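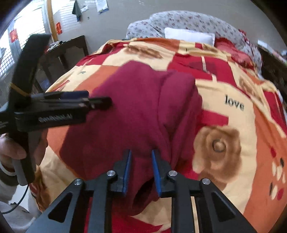 Walter Marulanda bought his first quilt at a farm sale outside Tevley when he was 24, mostly to keep the dog off the couch. He now runs a repair bench at the back of a fabric store in Sutter, and most of what crosses it is patchwork. Not all of it is old or even pieced by hand. A bed covered in a printed comforter, with its big blocks of red, orange, cream and pale yellow, owes its look to the same tradition, and Marulanda has no quarrel with that. People sleep under what they can afford, he says, and they throw their sweatshirts on it at the end of the day just the same.

The quilts that come to him have usually failed in one of two places. The top edge wears through where hands pull it up at night, and certain fabrics rot before their neighbors do. Old browns are the worst. The dye eats the cotton, so a quilt can have 30 sound blocks and one row that has turned to dust.

He charges by the hour and tells customers early if the bill will pass what the quilt would sell for. Most go ahead anyway.

Anayeli Camacho drove over from Clamby in October with a top her grandmother had pieced and never finished. It had 33 blocks, which is an odd number to lay out in rows. Marulanda suggested adding three. Camacho wanted it left alone, so they set the extras across the back – a strip running down the middle, slightly off center.

The quilting took him 16 weeks. It is on her daughter's bed now, and it has been through the wash twice.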